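Muveck > Test Cell > Checklists > Gripper comparison, pre-run and post-run

Gripper comparison: inspection checklist with comments
Site: Ludton
Filled in by: Celeste Olivares
Date: 15/11/2021
Units compared: Batham two-finger with fabric sleeves; Demissie two-finger with bare pads

Mark each line OK, FIX or N/A. Write a comment for anything marked FIX. Do not start a run with an open FIX in section 1.

1. Before power-on

1.1 Emergency stop pressed and released, arm drops out each time. OK
1.2 Mounting bolts on wrist plate at torque, paint marks lined up. OK
1.3 Cable has slack at full wrist rotation both ways. FIX
Comment: Batham cable went tight at the far end of the clockwise turn. Moved the tie one hole back. Rechecked, now OK.
1.4 Finger guard zone taped on floor. OK
1.5 Controller shows the right gripper profile. OK
Comment: Check this every time the gripper is swapped. In June we ran a whole morning on the Demissie with the Batham force limit loaded and had to throw the results out.

2. Fingers and tips

2.1 Both fingers close without rubbing. OK
2.2 Sleeves seated at the base, no open seams. OK
Comment: The Batham sleeve wrinkles along its length when the finger bends. I do not count that as a fault. A split seam or a sleeve that has crept toward the tip is a fault.
2.3 Tips firmly attached. OK on both units.
2.4 Tips clean. FIX on Batham
Comment: The bristly tips hold on to crumbs and lint. The bare Demissie pads wipe clean with one pass. For the Batham use the dry brush first, then the vacuum on low. No solvent on the sleeves until the supplier answers our question about the coating.

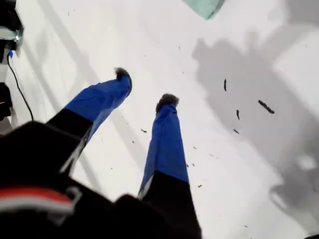
2.5 Tip wear logged against cycle count. OK
Comment: Batham is at 2,595 cycles, Demissie at 2,000. Keep logging by unit and not by test day, or the wear numbers can't be compared.

3. Work surface and cameras

3.1 Surface wiped before the run. OK
3.2 Surface checked after the run for debris. FIX
Comment: Small dark bits on the white surface. I can't say from looking whether they are shed from the tips or left over from the test items. Next run, tape a clean sheet down, cycle the gripper with no items for 31 closes, and look at the sheet. Then repeat with items.
3.3 Lighting even across the pick area. FIX
Comment: The shadow on the right side makes dark pieces harder to pick out there. Move the lamp before comparing camera results between the two grippers.
3.4 Both fingertips in camera view when open. OK
3.5 Camera calibration redone after gripper swap. OK

4. Run checks

4.1 First ten cycles at reduced speed, hand on the stop. OK
4.2 Grip force within limit on the gauge block. OK
4.3 Dropped items recorded with position. OK
Comment: Batham finished 451 picks this session. Demissie stopped early on a controller fault, so there is no fair comparison yet. Do not quote a success rate for either.
4.4 Arm returns to park after a fault. FIX
Comment: After the Demissie fault the arm held position and had to be jogged back by hand. Lock out before reaching in, even when the display says idle.

5. Open items

Blank sheet test for debris (3.2). Celeste
Lamp position (3.3). Celeste
Fault recovery on the Demissie profile (4.4). Controls
Supplier answer on sleeve cleaning (2.4). Purchasing

Both units cleared for reduced speed only until 4.4 is closed.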